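Spending the Equipment Money: A Gallery from the Two-Arm Bench

By Yiğit Kırmızıgül
Jun 5, 2022

I promised everyone at Novwood a page with pictures on it, and I am sorry to say that it has ended up with a good deal more writing than pictures, as my pages tend to. We have been asked to settle the equipment plan for the coming year before the summer, and since most of you only ever see the bench as a line in a spreadsheet, I thought it would be friendlier to show you the sort of work the money goes on. Do have a look, and do write back with grumbles.

The job we keep coming back to is sorting small springy things into a basket. Spiral wrist coils, the kind people hang their locker keys on, are a lovely cheap way of finding out what a pair of arms can and can't manage. They squash, they tangle, and they cost so little that a whole bag of them went through on petty cash without a single signature. I wish I could say the same for anything else on the list.

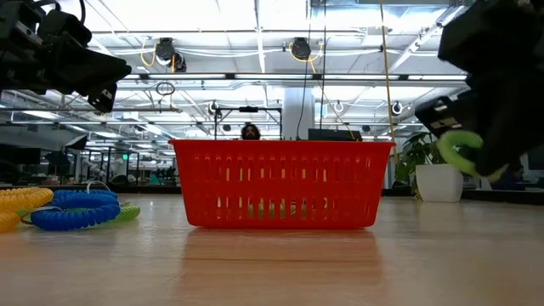 The first quote, from Kurkberg, covers a fresh set of gripper fingers for both arms, with spares, and comes to 986 before delivery. I think it is a fair price. Fingers are the part that meets the work, and I would much sooner have a spare pair in the drawer than lose a week waiting for a parcel -- we did exactly that last December and it was miserable. They will hold the price for 50 days, so there is no need to rush, though I would be happier with it signed and off my desk.

The second quote is from Gezer, and it is for a service plan. Twelve months, with two visits, and someone on the end of the telephone in between. I went back and forth over this one for a long time. We are quite capable of doing the simple upkeep ourselves, and I rather enjoy it, but it always seems to fall in the same week as everything else. My feeling is that we take the plan for one year and keep a proper note of how often we ring them. If the telephone stays quiet, we let it lapse and put the money towards cabling.

Then there is Jamby, our little booking calendar for the bench, which several of you have asked me to replace with something grander. I have left it out of the plan altogether. It does what we need, it is paid up, and the complaints I have had were all to do with people forgetting to cancel their slots (you know who you are, and I am one of you!).

Baskets, coils and other odds and ends I would like to keep under a small heading of their own. It makes the sheet look fussy, I know, but when they are lumped in with the arms they get lost, and then somebody ends up buying them out of their own pocket and never claiming it back.

Comments to me by the end of the month, please. A note left on the bench will do if you can't face another email -- I am down there most mornings with a cup of tea.

Last updated by Y. Kırmızıgül, equipment planning, Novwood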